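Modise Reading Room: the September sort

The Modise Reading Room lends books, puzzles and small household items to 421 members. Every September we go through the lot. Each item comes off the shelf, gets checked for missing pages or parts, and goes back with a fresh catalogue number. Anything past repair goes to the Ilard paper recycling depot.

Tshepo Van Wyk looked after the children's and picture books this year, including the Chinese-language titles, which have grown to 21. Nobuhle Chauke kept the list on the laptop and sorted out the smaller things that had ended up in the wrong tubs. We finished 700 entries before the 4 p.m. close. The 2 boxes of magazines from the Trimotar estate are still to be done.

If you have a book at home with an old green number on the spine, please bring it to the desk next time you're in. Colour-coded stickers are no longer used. Returns can go through the slot on Lumon Street at any hour.

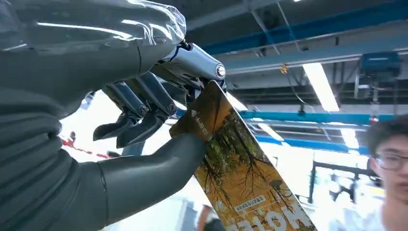 A yellow and orange picture cover with tall trees and spreading roots. Chinese characters in the small white logo.

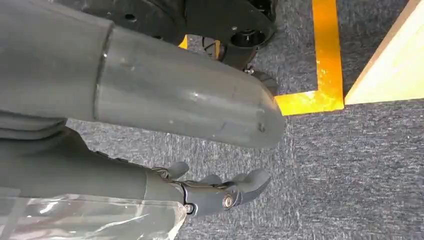

Grey flecked carpet, low pile.
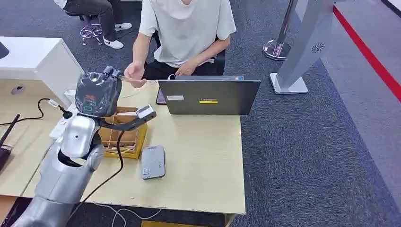

At the desk: the divided wooden crate and the open laptop, with a phone standing beside it.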